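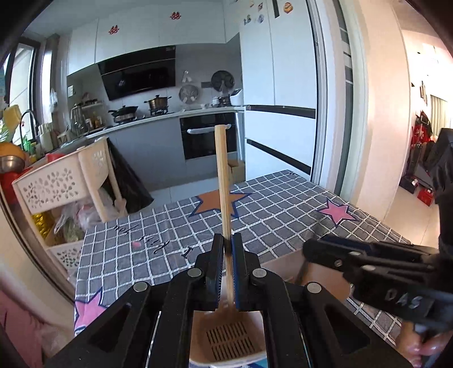
One reply to last week's sheet asked whether the pads really need ribs, or if flat rubber would do. Flat is fine for boxes! For long thin handles I'd go ribbed every time, and that's what we're fitting on the Oltley build.

## Handout 4: jaws and pads (29 April 2020)

I do all my home testing on the table with kitchen stuff, as it's cheap and awkward to hold. Start with a spatula, then go smaller: one chopstick, then a plastic spoon (horrid, they slide about).

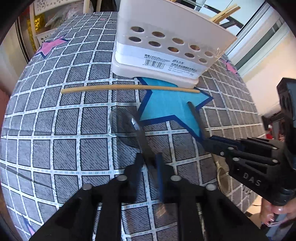
**Do both jaws have to move?**
Both should, and by the same amount, so the thing you're grabbing stays in the middle.

Set your linkage up loosely first, work it by hand a few times, then tighten the screws bit by bit. I rushed mine in October and had to strip the lot down again, grr.

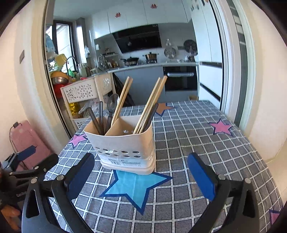
*Fig. 3: Fingers open, cutlery caddy beyond.*

For homework, do 16 lifts with each item and write down every slip, even the tiny ones.
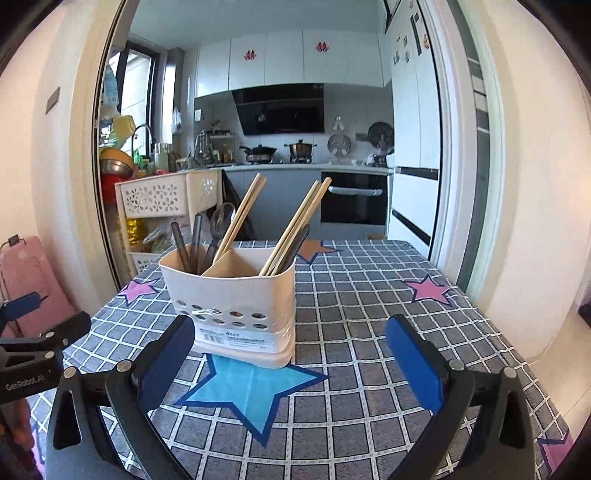 Someone on the Landell list reckons 16 is far too few and wants 864. Fair enough if you've got the evening free, but I'd check your pads for wear halfway. Bring your slip sheets along next time, and your spare screws.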